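Saddlebag or bar bag for a two day ride?

priltden_pete
Doing the Ruseck loop in August, 140 km over two days, one night in a B&B. Saddlebag or bar bag? Can't afford both.

kuzmenko68
Saddlebag. Bar bag makes the steering horrible, esp on climbs.

mudguard_moll
Disagree – mine's fine if you pack it light. And you can get at your snacks. Saddlebags sway like mad.

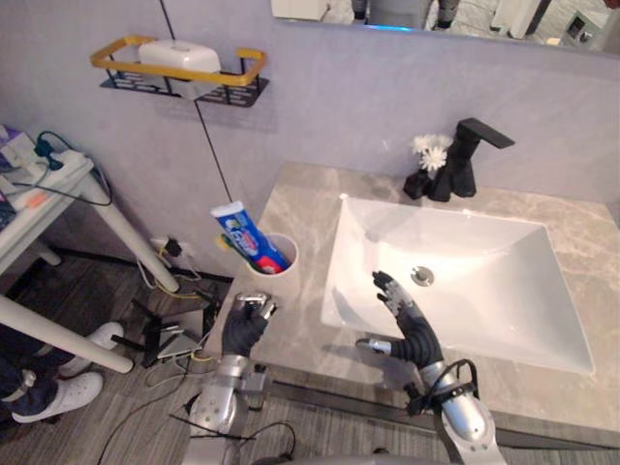 Marble counter, white cup, sink.

kuzmenko68
Only sways if you dont do the straps up properly.

mudguard_moll
Did them up. Still swayed. Sold it.

stellan_l
Got a Zilora saddlebag here, used twice, yours for postage. Bit scuffed underneath.
Stellan Løken

priltden_pete
Yes please! Will message you tonight. Might still borrow a bar bag for teh sandwiches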